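July issue, Workshop pages
By a member of the Trirnudura shared workshop

The kitchen exists only on the computer. I say this first, as visitors to our workshop often look for it behind the laser cutter. There is a marble counter, a sink, cream cabinets and a white arm, and all of it lives on a used desktop machine under my bench. The real arm, the one we are building from printed shells and second-hand motors, stands beside it and still has no gripper.

I started the project at home, in a spare bedroom. My plan was modest: an arm which can take a cup from a counter and put it in the sink. After one winter I had a shoulder joint, two burned motor drivers and a complaint from downstairs about the noise. So I moved everything to Trirnudura, where the rent for a bench is low and the floor is concrete.

We call the arm Nindis. The simulated version came later, when a colleague at the next bench asked me why I was testing every new idea on expensive parts. I had no good answer. I spent two weeks of evenings learning a simulator, and another two learning why my arm fell through the floor of it. 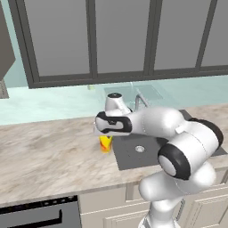 The approach to the cup was the part I underestimated. When a person picks up a cup, the hand corrects itself many times on the way, and we do not notice. My program had to be told everything. In the first version the arm came in too fast and the cup flew over the faucet. In the second it came in slowly but a little too low, and pushed the cup along the counter like a snowplow. I wrote the numbers of each try in a paper notebook, which I recommend to everybody. By the end of spring I had 1,549 tries written down, most of them with the letter F.

What helped was to divide the movement. First the arm goes to a waiting position near the cup and stops completely. Only then does it make the last short movement, at one quarter of the speed. It looks hesitant, and my friends at the workshop laugh about it, but the share of good grips went up the same evening. The fingers also close more softly now. I copied this idea from Jadoon, an older gripper project at our workshop which was made for picking tomatoes and was never finished.

The sink brought different problems. It has two basins with a narrow divider between them, and I chose it for exactly this reason, as my own sink at home is similar. A cup that is released over the divider can fall to either side. The elbow must also stay clear of the faucet, and for some positions this leaves the arm only one comfortable way to bend. I found many uncomfortable ways. A simulated collision costs nothing, but I still pull back my hand from the keyboard when it happens.

About money I can be exact. Nindis has cost me $3,508 until now, with the motors as the largest part. The control board is a Velletti, bought from a member who was changing to another hobby. The simulator was free. If I had begun with it, I think the total would be much smaller, and I would still have the two motor drivers.

I do not want to make the simulation sound better than it is. My simulated cables never get caught on anything, as there are no cables. The joints have no play, and the real elbow has so much that you can feel it with one finger. When I moved the first program from the screen to the real arm, it missed its target by the width of my thumb. We are now measuring each joint, every Friday after 10 in the evening, when the workshop is quiet and the big saw is not shaking the benches.

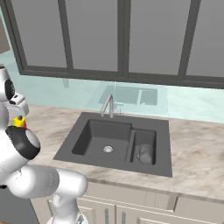 Reader comments

The tip with the waiting position is good. I did the same on my small arm and it stopped knocking over my paint jars. Which material are the printed shells?

Two basins is cruel for a first project! I would have taken a bucket.

Please write a second part when the real gripper is on. I am also stuck with play in the elbow, and I already changed the belt twice.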